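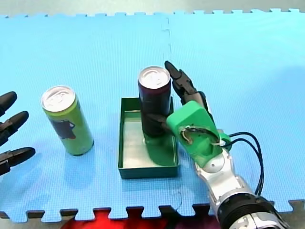 Puesto de bandejas, almacén Montecinos. Mano verde y lata oscura, sobre la colchoneta azul.

Utilizamos cookies propias y de terceros para mejorar su experiencia. Aceptar | Configurar | Rechazar

ACTA DE LA REUNIÓN DE PERSONAL DEL ALMACÉN MONTECINOS
Tondon, Distribución de Bebidas
Diciembre de 2024

Lugar: comedor de la planta baja, con la cafetera en funcionamiento durante los dos primeros puntos.
Asisten: personal de preparación de pedidos de los turnos de mañana y tarde, dirección de operaciones, mantenimiento, delegada de personal y el técnico de Brovby, que instala las manos y los brazos.
Excusa su asistencia: recursos humanos, por coincidencia con una jornada sobre comunicación interna.
Toma el acta: Eulalia Quiroga.

1. Lectura y aprobación del acta anterior

Se aprueba con una corrección. Donde decía «los compañeros manifiestan su ilusión por el proyecto» debe decir «los compañeros manifiestan sus preguntas por el proyecto». Operaciones entiende que ambas redacciones son compatibles. Queda la segunda.

2. Estado del puesto de bandejas

El técnico de Brovby informa de las pruebas de colocación de latas sueltas en bandeja, que es la tarea de los surtidos pequeños y la que más muñecas ha estropeado en esta casa. Las pruebas siguen haciéndose sobre colchoneta de espuma, fuera de la línea. De momento se trabaja con las latas de una en una y con la bandeja rectangular verde, la baja.

Preguntado por la velocidad, responde que la velocidad no es el indicador adecuado en esta fase. Preguntado por el indicador adecuado, responde que la repetibilidad. Una compañera de la mañana señala que ella lleva repitiendo el gesto desde que abrió el almacén y que le consta que es repetible.

El técnico explica que agarrar una lata llena y agarrar una vacía son problemas distintos, y que la fuerza de los dedos tiene que ajustarse a cada caso. En mantenimiento hay acuerdo: con la vacía se nota el error enseguida, y con la llena se nota en el suelo. Se pide que las pruebas con lata llena se hagan lejos del cuadro eléctrico. Brovby toma nota.

Operaciones recuerda que el objetivo comprometido con la central es de hasta 300 bandejas por turno. No se fija fecha. La delegada pide que conste que no se fija fecha, y así consta.

3. Qué pasa con la gente del puesto

Es el punto que había traído a la mayoría, a juzgar por el silencio repentino de la cafetera.

Operaciones lee un documento de la central titulado «Las personas en el centro». El documento dice que nadie perderá su empleo por la puesta en marcha y que los perfiles «evolucionarán hacia funciones de supervisión». Se solicita traducción. Tras un intercambio, se entiende lo siguiente: quien ahora coloca latas pasará a vigilar que se coloquen, a rellenar los alimentadores, a retirar lo que se caiga y a anotar las incidencias en Listurport.

Intervenciones:

-- Un compañero de la tarde pregunta si supervisar lleva aparejado el salario de supervisor. Operaciones contesta que se trata de supervisión en sentido amplio. El compañero pide que el sentido amplio alcance también a la nómina.

-- Una compañera de la mañana dice que a ella le alivia. Tiene el codo infiltrado y prefiere mirar una máquina a ponerse otra férula. Añade que mirar ocho horas seguidas también cansa, y que querría saber si se puede hacer sentada.

-- Mantenimiento advierte de que «retirar lo que se caiga» significa meter la mano donde hay otra mano. No quiere que nadie lo haga con el brazo en marcha, por prisa que haya, y pide procedimiento escrito y parada accesible desde los dos lados del puesto. Se acuerda sin votación.

-- La delegada observa que los compañeros con contrato de campaña no aparecen en el documento, ni en el centro ni en los márgenes. Operaciones se compromete a consultarlo. La delegada pregunta a quién. Operaciones se compromete a consultarlo también.

Se acuerda pedir a la central, por escrito, la categoría, el salario y la formación del nuevo puesto antes de que nadie firme un cambio de funciones. Quien haya recibido ya un papel para firmar que lo enseñe primero a la delegada. Levantan la mano dos personas. Se les ruega que se queden al final.

4. Formación

Brovby ofrece una sesión de cuatro horas para el personal que vaya a atender el puesto. Contenido: arranque y parada, cambio de bandeja, cómo comprobar que los cables de la mano no rozan con nada y a quién llamar. El técnico aclara que a quien hay que llamar es a él. Se le pregunta por el turno de tarde. Responde que a partir de las seis hay un formulario.

Se discute si la formación va dentro o fuera de jornada. Operaciones la había previsto «en un horario flexible». La asamblea prefiere un horario de trabajo. Se hará dentro de jornada, en dos grupos, durante febrero, y el puesto quedará parado mientras tanto.

Varios compañeros piden que la formación vaya en los dos sentidos. Quien ha montado surtidos sabe qué latas vienen pringosas de origen, cuáles llegan abolladas y qué bandejas bailan. El técnico reconoce que de lo pringoso no se le había informado y que le interesa mucho. Se cita con la compañera del codo para verlo juntos. Ella pregunta si eso cuenta como supervisión en sentido amplio.

5. Listurport

Desde la última actualización, el programa pide un motivo por cada parada y ofrece una lista cerrada. Figuran «fallo de agarre», «falta de material» y «intervención humana». El personal considera que el tercer motivo está redactado con mala intención. Recoger una lata del suelo, ir al baño y apagar el puesto por seguridad aparecen en el mismo apartado, y ese apartado sale en rojo en el informe semanal.

Operaciones dice que el color viene de fábrica. Se acuerda solicitar que se separe la parada de seguridad de las demás y que no compute a nadie de forma individual. Sobre el rojo hay división de opiniones: una parte lo quiere en gris, otra propone dejar el rojo y poner en el mismo color las paradas por reunión de la dirección. Se tramitará el gris.

Queda claro también que los datos del puesto no se usarán para comparar a las personas con el brazo ni a las personas entre sí. Operaciones lo confirma de palabra. Se le pide que lo confirme por correo y accede, tras consultar si tenía cobertura.

6. Rotación

Se aprueba una propuesta provisional para cuando el puesto entre en línea: nadie estará más de dos horas seguidas vigilando, y el resto del turno se repartirá entre muelle, etiquetado y pedidos especiales. Se revisará cuando haya experiencia suficiente. El turno de tarde insiste en que el muelle en invierno no puede considerarse un descanso. Se incorpora la observación.

7. Ruegos y preguntas

-- Se ruega no dejar bebidas personales en las inmediaciones de la zona de pruebas. El técnico pasó parte de una mañana calibrando con un refresco que era el almuerzo de un compañero. El compañero solicita reposición. Se estima.

-- Se pregunta si el brazo va a tener nombre. Operaciones comunica que la central está preparando un concurso. El personal de la mañana comunica que ya lo tiene, pero declina que conste en acta.

-- Se pregunta si las zapatillas con puntera siguen siendo obligatorias en el puesto. Siguen.

-- Mantenimiento reclama por tercera reunión consecutiva la reparación de la puerta del muelle, que se abre a mano. Operaciones responde que la automatización de la puerta no está contemplada en este ejercicio.

Acuerdos pendientes y responsables:
Categoría, salario y contratos de campaña: operaciones, con copia a la delegada.
Procedimiento de parada y retirada: mantenimiento y Brovby.
Cambios en Listurport: operaciones.
Cuadrante de rotación: un representante por turno.
Refresco: Brovby.

Sin más asuntos que tratar, se levanta la sesión. Las dos personas del punto 3 se quedan con la delegada.

Fdo.: Eulalia Quiroga

Compartido 8 veces | 4 comentarios
Última actualización: hace 2 días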